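Members' Board > Visits and Open Days > Dellmont open day, chopstick handling

Registrar_Flostau
Members are thanked for attending the Dellmont open day in October. The hand-held gripper work was shown at a kitchen table, with wooden chopsticks as the material.

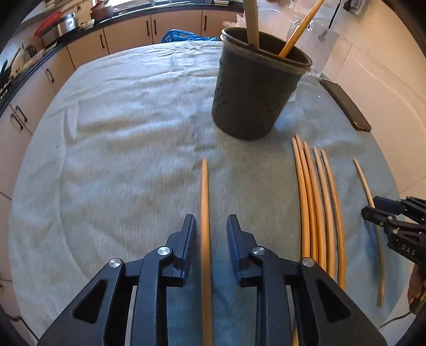
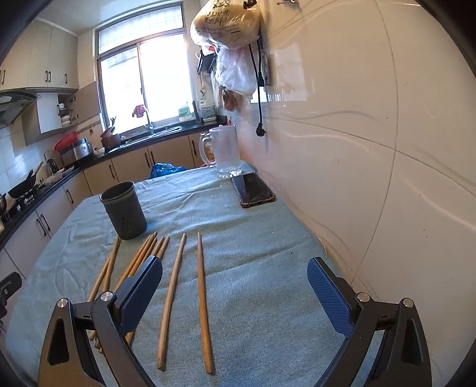

Comments on the format of the visit are invited before the next one is arranged. Attendance was 106, in groups of 10.

pelham_b
The groups were too large for a domestic kitchen. I would request five at most.

Jenon_Liaison
I must respectfully disagree. Smaller groups would have meant turning members away — the waiting list was long enough already.

pelham_b
Then a second day should be offered. Those at the back heard very little of the talk.

quillmark
May I ask whether the figure of 3000 recordings given in the talk was a target or a total? My notes say 1000.

Registrar_Flostau
It was a target. The total to date is almost 1000. The request for a second day has been passed to Dellmont.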